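Your Old Computer Does Not Need You to Save It

By Lena Grabowska
May 17, 2025

Every spring somebody tells me I should fix up an old desktop computer. This year it was my neighbor Seidu Asamoah, who had pulled one out of a dentist's office that was closing and was carrying it down the hall like a rescued dog. New processor, more memory, good as new, he said. All those parts just swap.

I have heard "all those parts just swap" for most of my adult life, and I would like to see some receipts.

The case for repair goes like this. Phones are glued shut, laptops are getting there, and the plain desktop tower is the last machine in the house an ordinary person can open. So we have a duty to open it. There are clubs for this now. There is a newsletter, Prokik, that arrives in my inbox whether I want it or not and had a headline in February telling me that throwing out a tower was "a failure of nerve." My nerve is fine. It's my Saturday I'm worried about.

Let me grant what's true. Adding memory to a desktop is easy and often worth it. Replacing a dead drive is easy too, once you find out which lever lets go of which bracket. I have done both and felt very pleased with myself. If repair fans stopped there I'd have no quarrel with them.

They don't stop there. They want you to change the processor, and that is where the cheerful talk gets slippery. A processor has to match the socket, and the socket is only the start, because the board's own software has to recognize the chip as well. Office machines from the big makers are often fussy about this. You can buy the right-looking part, drop it in, and get a black screen and some beeping. The forums will then tell you to buy a different board, which may not fit the case or the power supply, and by then you are building a new computer inside an old box.

Seidu got as far as pricing it. A used chip, memory, a bigger drive and a tube of thermal paste came to $600 at Nartey, the parts place on our side of town. He could have had a refurbished machine, newer than the one he was saving, for less. When I pointed this out he said it was about the principle.

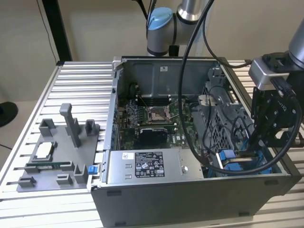

An open tower with the socket bracket raised and the pins exposed.

Look at that socket for a minute and tell me you want your brother-in-law near it. Pins like those bend if you drop the chip in crooked or brush them with a sleeve, and a bent pin can finish a board that was working fine at breakfast. Bernice Quaye, who taught me what little I know about this, has straightened them with a sewing needle. She has also thrown plenty of boards in the recycling bin afterward.

I don't buy the environmental argument in the strong form either. Keeping a machine going is usually better than making another one, yes. But a repair that needs four new parts shipped in four padded boxes is not nothing, and an old tower left on all day can use a good deal more power than a small new one. I never see that in Prokik.

What bothers me most is the scolding. People who can't face the inside of a computer aren't lazy. They have jobs and kids and a reasonable fear of breaking things they can't afford to replace. Wipe the drive, give the tower to somebody who wants it for parts, and go outside.

Seidu's is still in the hall closet with the side off. He has asked me to come over and hold the flashlight, and I've said I'll think about it.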